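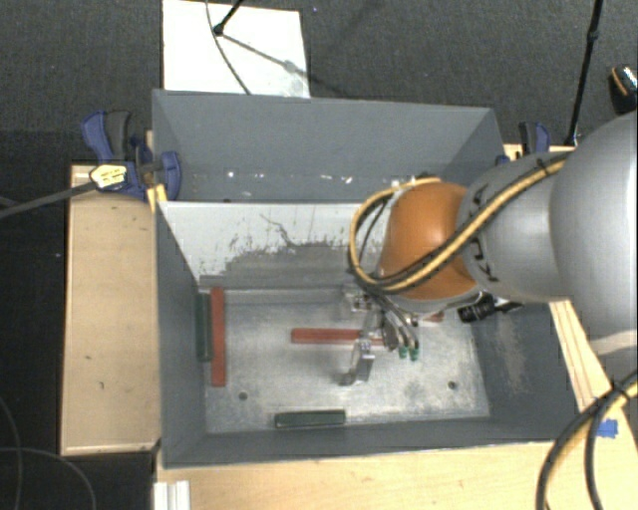

Red and green bars in the front half of the bin, unsorted.

How to sort bar stock in a divided metal bin

Quick one this, had a few people ask. It's for long thin bars in an open-top bin with a divider — the big grey sort with a narrow bit at the back and a wider bit at the front. We use ours for two colours, red and green. Same method for any two.

What you need
The bin. A brush. Gloves. A rag. A strip of masking tape and a pen.

1. Empty it first
Everything out, both sides. Yes, the back as well. Little white specks collect low down in that rear section and they get on everything. Brush them towards one corner, then wipe.

2. Look at the paint
Check the divider before anything else. Ours has a big worn patch low down with ragged edges, and there's a brownish rubbed bit on the right wall too. Worn is fine. Flaking is not — scrape off whatever is loose or you'll be picking bits off your bars for ever.

3. Check the floor
Bare metal, so scuffs don't matter. If yours has small holes like ours does, leave them open. Don't tape over them, the tape rucks up and the bars catch on it.

4. Pick a direction
All bars run front to back. All of them. A bar lying across the middle stops you sliding the others, and one lying along the front wall is a pain to get your fingers under.

5. Long ones against the wall? No
Short bar tight to the wall and a longer one next to it looks tidy but you can't get the short one out. Leave a finger's width. I did it the wrong way for about 2 years.

6. Split by colour
Red to the left, green to the right. Lay them down, dont drop them. Odd short pieces go in the back section, whatever the colour.

7. Label
Tape on the outside of the bin, colour and length. Inside labels rub off.

Keeping it that way
Do it again when you find you're lifting one bar to get at another. For us that's every 39 bars or so, depends who's been in it. Takes ten minutes if the brush is where it shoud be.

Sizwe Coetzee
Updated Mar 26, 2018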